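Subject: Re: [giftmakers] Wording for the little cards, and boxes that arrive crushed

On Friday, a list member wrote:

> Hello all, I'm new to the list and have been selling small keepsakes
> (glass birds, trinket dishes, that sort of thing) for 2 years now.
> Customers keep asking me to put a message in the box and I never know
> how much to let them write. One lady sent me a whole letter! Do you
> set a limit? Do you charge? And while I'm asking, what is everybody
> using for boxes? Mine from Zodton look lovely and arrive flat as
> pancakes at the other end.

Hello and welcome! I'm so glad you wrote in, because the list has been awfully quiet since July and I was beginning to think my mail was broken again.

On the cards first. I let people have 100 characters, and I know that sounds stingy, but it fits on the small folded card in a size my own mother can read without her glasses. Somebody always sends 101, of course, and I always print it anyway. For the long letters I offer a plain sheet tucked under the tissue, and I charge nothing for that. I used to, and it made me feel mean every single time, especially when it was a sympathy gift.

What I would do is ask them to type it exactly as they want it, names and all, and then send it back to them before you print. I once put the wrong spelling on a christening spoon card and I still go hot thinking about it. If the message is for a birthday, ask for the date it's needed by as well as the date of the birthday. Those are two different things in people's minds — you would be surprised how many tell you one and mean the other.
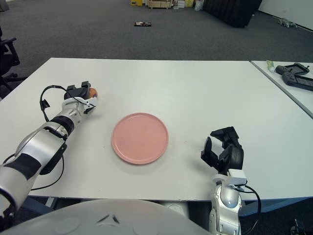
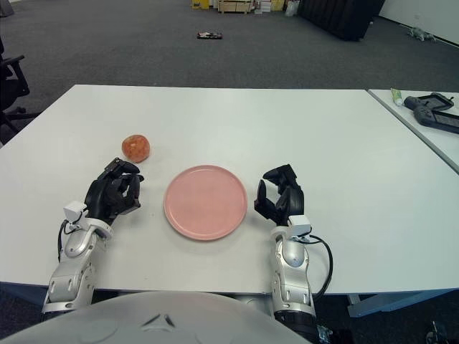 The pink plate on the white table, both times.

As for boxes, I had the same trouble with the Zodton ones. They're pretty, and the lid has that nice snug fit, but the board is thin and I think they are really meant for handing over in person. I keep a few for the craft fair and that's all. For the mail I went over to Flandamik, the plain white ones with the double wall. They come flat and they are a bit of a wrestle to fold until you get the knack, so put the kettle on and do a batch in the evening. I have had more than 5 seasons out of them without a crushed corner worth mentioning.

Trinket dishes want wrapping on their own, by the way, even if the customer has ordered a pair. Tissue first, then the bubble, then a bit of card between. Glass birds I would wrap beak last, if that makes any sense, with a twist of tissue around the neck before anything else goes on.

Ribbon: I buy Brudent satin by the roll, in the cream and the dark green. The red bleeds if the parcel gets damp, so keep it away from anything pale. If you are ever anywhere near Hulme there's a remnant shop behind the bus station that sells the ends of rolls for next to nothing, and I come out of there with far more than I went in for — my husband waits in the car now.

Do tell us how you get on, and what became of the lady with the letter. Did you print it in the end?

Warm wishes to everyone,
the one with too much ribbon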